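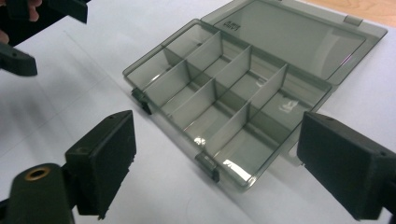 Home Journal Sewing Small repairs Contact

Tuesday, June 20, 2023
By Kenta Oshima
Reading time: 2 minutes

My buttons have lived in a cookie tin since December. Before that they lived in a bigger cookie tin, which also had the safety pins and one very old thimble. Each time I needed a shirt button, I poured everything on the table and looked for it with my finger, and after that I had to put everything back.

So I bought a box with compartments. It is gray plastic, a smoky color that you can see through, with a lid on a hinge and two small dark latches on the front. I paid 9 dollars for it at Garkar, the household shop near the station. There was also a clear one, but I like the gray better. On a white table it looks calm.

I wanted to sort by color first. My neighbor Kelly Treloar sews much more than I do, and she told me to sort by size, then by number of holes. I did not believe her. I tried color for one evening and I had a terrible problem with the brown ones — is a dark brown button brown or black? Under my lamp I could not decide, and in the morning I had decided wrong.

Now it is by size. The shirt buttons are at the left end, the coat buttons at the right end, and the hooks and snaps go in the long row near the hinge. The cells are small, so my biggest coat buttons must stand on their side. I don't love this, but they fit.

One advice if you do the same: open the lid completely flat before you start. I kept it half open with my elbow the first time and it came down on my hand, and I lost a whole row of pearl buttons under the refrigerator. I found 16 of them. The others I will find when we move, I think.

Next I want to do the needles. They are still in the tin.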